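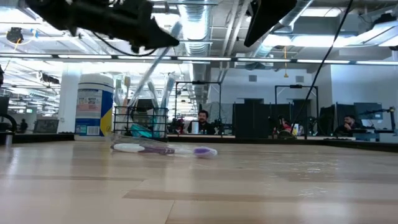
Elmarie Adams has sold bathroom storage for Pretwood long enough to have a pitch, and I went in doubting it. Why would anyone pay for a wire basket to hold toothbrushes that are still in their wrappers?

"Because otherwise they're in a drawer and you buy more," she said. She once found 129 spares in a guesthouse she was helping to sort out. I asked if a shoebox wouldn't do. "You can't see into a shoebox."

Fine, but a grid lets the short ones lean every which way. Adams didn't argue. "They lean. I'd still choose it."

Wanpen Boonyarit, who runs that guesthouse, was less sold. She likes the black wire well enough -- it's the dust she minds. "Wrapped, okay. Unwrapped, I wouldn't."

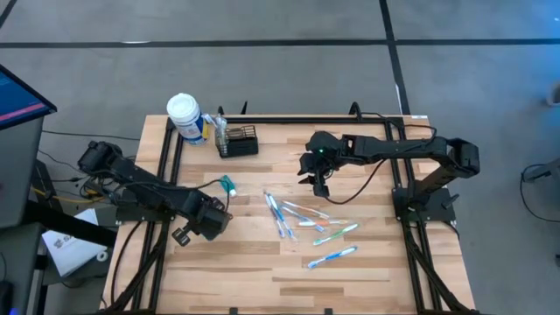 The lidded canister and the wire organizer, side by side at the back of the table.

I asked Adams whether the canister had to stand next to it. "No," she said. "Put it where you like."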